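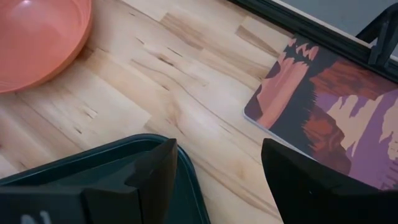 Teaching a robot arm to set a tray: workshop tips

Quick list, typed between sessions. For anyone running the arms by hand or from the remote station, mostly for new people starting in May. Read the setup part at least, skim the rest.

Before you drive anything

Wipe the table. Crumbs and sticky spots change how a spoon slides.

Decide what "done" looks like and write it down in one line. Ours for this job: dishes on the green tray, fork and spoon on the tray, nothing hanging over the rim. If two people would argue over whether it's done, the line is too loose.

Pick one order and keep it for the whole batch. Bowl first or fork first, doesn't matter. Mixing them does.

Home both arms. Open and close each gripper 2 times, all the way. If one lags, stop there and go find out why, don't record around it.

Check the wrist view on the screen. You want both fingertips showing and some bare table between them. Smudge on the lens — soft cloth, not your sleeve.

Driving

Go slower than feels natural. Then a bit slower. Not crawling though, long creeping moves make for dull, wobbly data and your shoulders will hate you by noon.

Come down from above, open wide, stop just over the thing, then close. No swooping in sideways. Works for cups and plates by the rim, works for the bowl.

Pause before you grip. A short one. Same after you let go, let the fingers clear before you lift away.

Don't fix tiny stuff. Plate is a little crooked? Leave it unless your one-line goal says straight.

If you fumble, pick it up again calmly and finish. A clean recovery is worth keeping. If you fumble and then panic and drag the fork half across the wood, bin it and mark it bad right away. You will not remember which one it was.

Park the arm you aren't using. Out of the way but not folded up, same spot every time.

Forks and spoons

The hard part. Flat metal on flat wood, not much to grab.

Aim for the handle, the thick part. Colored handles are easier to see on the monitor than plain steel, so buy those. The Horard picnic set has been good to us, the handles stay on and they don't mind being dropped.

Line the fingers up across the handle, not along it. Touch down lightly, let the tips just kiss the surface, close, lift straight up. If the table bumps you pressed too hard.

Turn your wrist before you go down, never while you're down there.

If a spoon keeps spinning away, you're gripping too near the end. Move in toward the middle. Fork: keep off the tines, they catch on everything.
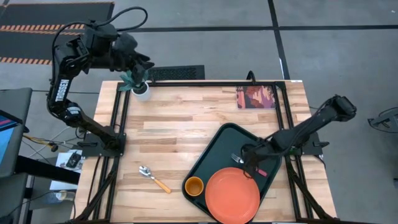
Moving things between takes

Change the layout every 5 takes. Slide the tray a little, turn it a little, swap which side the spoon starts on. Small changes. We did a whole Monday with the bowl in one spot and the Kasurix model learned that spot and nothing else.

Leave some clutter out. A book, a plant, a mat. Real tables have junk on them. Just keep it where the arms can get past with out brushing it.

Stay inside reach. If you have to stretch the elbow straight to get there, so will the robot, and it'll shake.

Hands out of the frame until the arm is parked. Every time, even for a quick nudge.

Counts and notes

Target is 400 good takes for this task. Best day so far was 53, with breaks. Don't try to beat it, the takes late that day were sloppy and half got tossed.

Name the batch by task and layout, nothing cute. Write the note right then — which arm, what went wrong, keep or bin. The Selau sheet has a column for each.

Swap drivers when you start missing easy grabs. Different hands are good for the data anyway, as long as evryone sticks to the order.

End of the day

Arms home, power down at the box, not just on the screen.

Wash the cups and plates if they've been on the floor. Dry before putting back, a damp plate slips.

Gripper pads: damp cloth, no solvent. Spares are in the Plattner drawer, replace both at once or they'll close lopsided.

Copy the files over before you leave and open one to check it plays.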